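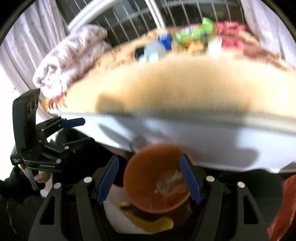
Danica Vidmar told us in our first week that students at Werbridge don't sort their trash because they don't want to carry it two floors down, and that no poster was going to change this. We wrote that down and used it as the starting question for the project.

The report covers cups, tissues, food scraps and bags, the small waste that collects wherever people sit and eat. An orange cup with a crumpled tissue in it is a good case. The cup can be washed and used again. The tissue can't go in with paper, at least not under the Drendville rules, and it has to come out before the cup is any use to anyone.

Method

We put out 2 sets of bins in May, one beside the study tables and one by the stairs. Each set had a bin for food, one for recycling and one for everything else. We emptied them at 5 p.m. and sorted through 400 items by hand, 200 from each set.

Velimir Trajkovski did most of the sorting. Nataša Kos kept the sheet.

Results

The bins beside the tables had fewer mistakes. The most common mistake in both places was a cup with something still inside it - usually a tissue, sometimes a tea bag. Tied plastic bags were the next problem. People put peels and wrappers in the same bag and dropped the whole thing in the nearest bin, so we had to open every bag before we could record it.

Problems

We changed the label on the food bin partway through, from "Organic" to "Food only". This was a mistake on our side, and the results before and after the change are kept in separate columns. The recycling bin by the stairs was also missing its lid for part of the month.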